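Open day at Avano, 01/11/2019

I nearly didn't go, what with the rain and the replacement bus, but Na-rae Wang had put my name down and the coffee was free. So off I went to the Avano open day, hoping for shiny things, and the best half hour turned out to be the one about a breakdown!

Raed Atallah took our group round. He runs the sorting line trials and he was very frank about March, when a finger on one of the hands stopped reporting its position. The hand thought it was open and it wasn't - so it carried on squeezing. They lost 2 parts and a fingertip before anybody hit the stop button. The log had recorded 1,527 cycles without a murmur up to then (Raed read the number off the wall with a sort of fond despair).

The culprit was a cable going down the wrist. It had been clipped too tight and got a sharp little bend every time the arm turned back. Now there's a longer loop, and the arm halts if finger and motor disagree for more than 110 milliseconds. Lautaro Henríquez, who did the rewiring, passed the old cable round in a sandwich bag. I couldn't see the break at all, but you could feel it.

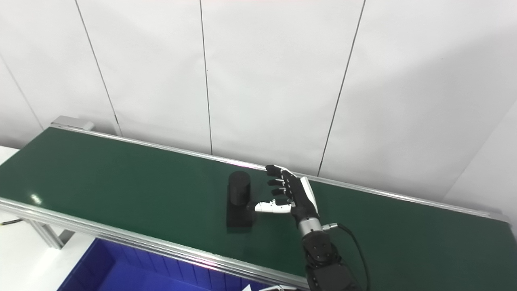

Why didn't the belt stop when the finger failed? It was on a separate circuit from the arm, and the two have since been joined to the same emergency stop.

After that we had soup, and I missed the Okutura talk completely because I was still asking Lautaro about clips.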